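Partington Calls for Plain Rules on Simulated Test Results for Kitchen Robots

New guidance says a pass in simulation should be labeled as one, everywhere it appears

HEVAMSTEAD, 28th April

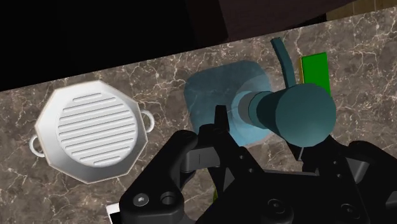

Keith McPhee would like to know why it took this long. He wrote to Partington during the comment period in February to say that he had read product sheets for household robot arms for years and had never once been able to tell, from the sheet alone, whether a quoted success rate came from a real kitchen or from a computer. "I stopped reading the number and started reading the footnote," he wrote. "Mostly there wasn't a footnote."

Partington, the independent test house based in Hevamstead, today published its Good Practice Note on Simulated Manipulation Trials. It covers robots that pick up, move, turn or press household objects, and it deals only with trials run in software. It is free to download and nobody is obliged to follow it. Partington is aware that this last point is a weakness and says so on the first page.

The note does not argue against simulation. Running a gripper at a rendered faucet on a rendered countertop is cheap, it breaks nothing, and it can be repeated overnight with small changes to the starting position. Partington uses such trials in its own work. The objection is to what happens to the results afterward, when a figure earned in software travels into a brochure, then into a tender document, and loses the word "simulated" somewhere on the way.

What the note asks for

Any success rate from simulation should carry the word "simulated" in the same sentence and the same size of type. A footnote does not count. Neither does a general statement at the back of the document that "some results may be derived from virtual testing."

The number of trials must be given with the rate, along with the number of different layouts. These are separate things. A supplier who reports 2000 trials may have run the same kitchen over and over with the objects nudged slightly, and a buyer should be able to see that without asking.

Objects in the test should be listed, including the ones the robot is supposed to leave alone. A grill pan sitting to one side of a faucet matters to the result. If the gripper knocks it on the way in, the note says the trial should be recorded as a contact, even when the task itself was completed. Several suppliers told Partington that they do not record this at all.

The success condition should be written out in ordinary words. "Task completed" is not accepted. If success means that a part moved past a set angle, or that the fingers closed on it and stayed closed, the report should say which.

Contact settings should be declared. Friction, stiffness and the weight given to each object can turn a poor grasp into a good one, and in software somebody chose those values. The note asks who chose them, when, and whether they were changed after the first results came in.

Failed runs should be kept for as long as the published figure is in use. Partington also asks that a buyer be able to view a random selection of them, picked by the buyer.

Where the note came from

Partington began work on the note after reviewing 393 published claims about household manipulation. The review looked only at whether a reader could establish, from the document in hand, how the claim had been tested. In most cases the reader could not. Partington has not published the names of the suppliers and does not intend to, a decision that drew criticism in the comments and will probably draw more.

A draft was circulated in February. Two software firms, Luka and Stunari, sent detailed responses. Luka supported the labeling rule but asked for the section on contact settings to be dropped, arguing that customers would not understand the values. Partington kept the section. A customer who does not understand a friction value can hire someone who does, but only if the value has been written down.

Stunari asked for a "simulation verified" mark that suppliers could place on packaging. Partington turned this down. The test house takes the view that there are enough marks on packaging already, and that a badge for having run software would be read by most shoppers as a badge for being safe in a kitchen. The note says nothing about whether any product is safe. It should not be quoted as if it did.

What it will not fix

Readers should keep their expectations modest. The note has no inspectors behind it and no penalty attached. A supplier can follow every line and still have a robot that struggles with a real faucet under a real kitchen light, with soap on the handle. A supplier can also claim to follow the note and not do so — Partington will correct such claims publicly when it learns of them, but it has no means of finding them all.

There is also the question of whether better labels change what people buy. Partington has no evidence that they do. It would like to see some, from anyone, before the note is used as the basis for a formal standard, and it will not support proposals to make the text mandatory until that work has been done.

Buyers who want to start now can put 4 questions to a supplier in writing. Was this figure simulated? How many layouts were used? What counted as success? May I see the failures? Partington suggests treating a missing answer as an answer.

Keith McPhee has read the final version as well. He told Partington that the type size rule was the only part he expected marketing departments to notice, and that he would be checking the next batch of product sheets with a ruler.

Availability

The Good Practice Note on Simulated Manipulation Trials is available from Partington's website, together with the comments received on the draft and Partington's replies to each of them. Comments submitted in confidence have been left out. Printed copies can be requested from the Hevamstead office. The text will be reviewed in 2 years, or sooner if enough people report that it isn't working.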